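Property Finance, Session 6: Reading a Loan Term Sheet
Handout, 21/06/2011

Last week we valued Mestside House. The answers ranged so widely that I have stopped reading them for pleasure, so we shall all use my figure, 1,000, and no further correspondence will be entered into. All sums are in thousands of pounds.

The case. Flirken, a small property company, wants to buy the building. Griton, a lender, has sent a term sheet. Your job is to say whether Flirken should sign it.

1. Loan to value
Griton will lend 900 against a value of 1,000, or 90 per cent. If that strikes you as generous, look at who does the valuing (clause 4) and how often (whenever Griton likes).
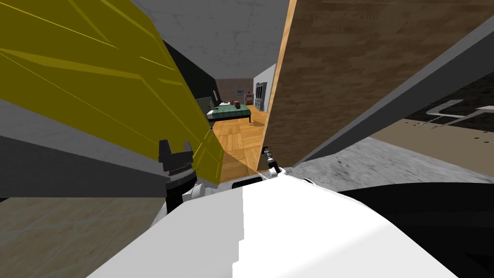
2. Interest cover
Net rent is 124 a year. Divide by the yearly interest. At 8 per cent the interest is 72, giving cover of 1.72. The term sheet asks for 1.5, so the loan passes. Now try it with the top floor empty. Rent on that floor is in the tenancy schedule, which I know you have all brought.

3. Fees
The arrangement fee is 2 per cent of the loan, so 18, taken out of the money on the first day. Flirken pays interest on the full 900 and receives 882. Students find this shocking. Borrowers find it in the small print.

4. Who stands behind whom
The senior lender is paid first. The second lender here, Chávez, is paid from what is left, and charges more for the worry. Equity comes last and gets the optimism. Draw the order of payment before you do any sums -- most of last year's lost marks went on paying Chávez too early. 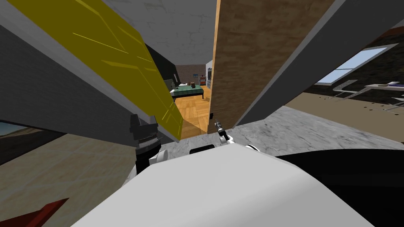 Fig. 2. Robot torso and both grippers over a dark grey marble-textured floor (computer render).

5. For next time
Rework section 2 with interest at 9 per cent. Find the rent at which cover drops to exactly 1.5, and write one paragraph advising Flirken. One paragraph means one. Model answers go up in July, after the resit list.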